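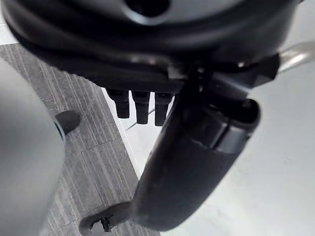

1/14
In winter I read the logbooks of the old ferry between Murness and Redum. There are 571 pages, all written by hand. Several people asked me what is inside, so I will try to tell it in one thread. English is my third language, please be patient with my articles.

2/14
First the geography. Murness is on the north side of the sound and Redum is on the south side. The crossing took 35 minutes in good weather. By road you must go all the way to Nardale, where the bridge is, and then come back along the other shore. Before the bridge there was only the boat.

3/14
The boat was called the Haldane. Small, one deck, room for nine cars if the drivers were polite. Most of the pages were written by one skipper, Angus Rennie. His handwriting leans to the left and he never uses a comma. After a week I could read him faster than my own notes.

4/14
A normal entry is very short. Time of leaving, wind, number of passengers, then one or two words. "Fair." "Lumpy." "Fair again." I had to ask what lumpy means for a sea. Now I use this word for everything, also for soup and for meetings.

5/14
But sometimes he writes more, and these are the pages I copied. From one March: "Held the boat ten minutes for the Redum teacher who was running. She had the exam papers." I looked for the teacher in the later pages and found her again twice. Both times she was late.

6/14
The cargo is my favorite part. He noted everything that was not a person or a car. A piano for the Murness school. Two beehives, "occupied." A wedding cake in three boxes. A door, with no explanation. Seed potatoes every spring, always too many bags.

7/14
A practical thing, for people who want to do the same kind of reading. Do not begin with page one. I began with page one and I was tired before the first summer. Viola Bianchini from the archive told me to choose one month and read it in every year. I chose November and then I could see things change.

8/14
For example, the passengers. In the early Novembers many people cross in the morning and come back at dusk. They worked at the fish plant in Redum. Then in one November the morning numbers are almost empty and they never recover. The logbook does not mention the plant at all. I learned it was closed from a newspaper.

9/14
Another practical thing: make a list of the words you do not understand and leave them alone for a few days. I wrote "the wee stair" on my list and imagined something on the boat. Much later I understood it is the stone steps at the Murness pier. You can still sit on them. The stone is very cold.

10/14
I also talked with Gavin Rutherford, who took tickets on the Haldane as a young man. He did not remember the piano, but he remembered the bees very well. I asked if a crossing was ever boring. He said all of them, and that he would do it again tomorrow for the same pay.

11/14
About the last day I expected a long entry. The bridge was open already, and there was music on the Redum side, Gavin says. Mr. Rennie wrote: "Left 4:10. Wind west. 100 passengers which is more than allowed. Fair." Then there are blank pages until the end of the book.

12/14
I had some trouble with this entry. In my first translation for my family I made it sad, with extra words. My cousin Krešimir Radonjić read it and asked where the extra words came from. He was right, so I took them out. If you translate old documents, please let somebody strict read it.

13/14
Some of you asked if the books can be seen. Yes, at the archive in Nardale, in the reading room, if you write to them first. Pencil only. Bring a sweater. The third volume has a broken back, so they will give it to you on a cushion and you turn the pages slowly. Mornings are quiet and the light is better at the tables near the window.

14/14
I am still missing two summers. Hortensia Echeverría thinks that a second notebook was used when the skipper was sick, and that it stayed with the family of the mate. If your grandparents lived in Murness or Redum and there is an old blue or brown notebook in the house with times and winds in it, please write to me. I will also be happy to hear about the door.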